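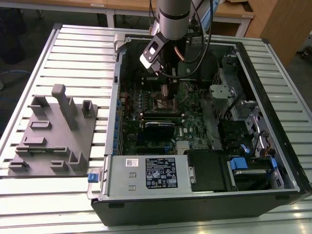

Figure 5.1 A desktop tower on its side with the interior exposed. The graphics card is seated in a slot on the motherboard.

Chapter 5
Inside the Case

Most desktop computers are built from the same few parts, whoever made them. Once you can name the parts in one case, you can find your way around the next.

This chapter starts with the motherboard — the large board that every other part connects to — and then moves on to the power supply, the drives, and the expansion cards. Section 5.2 covers safe handling. Read it before you touch anything.

You will need a Phillips screwdriver, a wrist strap, and a notebook. Allow 60 minutes for the first lab.

Key terms: motherboard, heatsink, drive cage, expansion slot, power supply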